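Section 4. Chairs and tables: setting up the shared room

Okay, so by now you've got your desks where you want them (if not, flip back to Section 3, I'll wait!). This part covers the seating and the small tables. I wrote it for the Skamon room plan, but I've used it in my own place with a mix of old and new furniture and it works fine.

Before you start, grab a tape measure, a soft cloth and the bag of felt pads from the Povero box. You'll want an hour, and a second person for the long table.

1. Start with the desk chairs. I like mesh backs for anybody sitting all day, and the tall ones need more room behind them than you'd think. Leave 60 inches between the desk edge and whatever is behind it.

2. Roll each chair in and out a couple of times. If it bumps a side table, move the side table now, while there's nothing on it.

3. Put your round table out in the open, where people can get at it from more than one side. Ours is white, and I love it for little jobs like opening boxes.

4. Bring in the light chairs last. Wire chairs weigh next to nothing, so they're the ones you'll be shifting all day anyway. Tie the cushion on before you set the chair down.

Note: Wire legs that splay out will catch your toes. Turn them so the legs don't point into the walkway. (Ask Bình Hồ, who found this out in socks.)
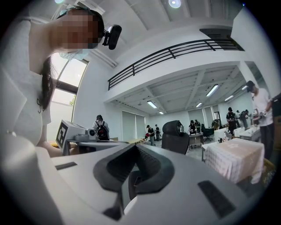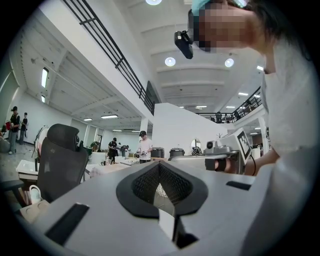
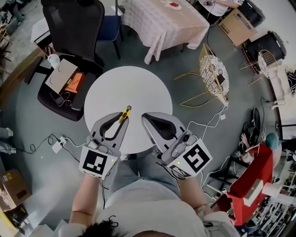
Fig. 7. The shared room. The round table and the gold wire chairs are in the last picture.

5. Cover the rectangular table if you're going to eat at it. A lace-patterned cloth looks lovely and hides scratches, but pull it straight on all sides so it doesn't snag on a chair arm.

6. Give cups a home! A tray with round recesses is great on a desk, and a mug stays put in it even when somebody knocks the edge.

CAUTION: Don't park cups on a chair seat, especially next to cables. Same goes for utility knives on a table edge: slide the blade in and put the knife back in the drawer.

7. Stick the felt pads on. The Brimcombe chairs take the small round ones, part no. 257, and you press each pad for a slow count of ten. Let them sit overnight before dragging anything.

If a chair still wobbles after that, go to Section 9, Loose legs and missing screws.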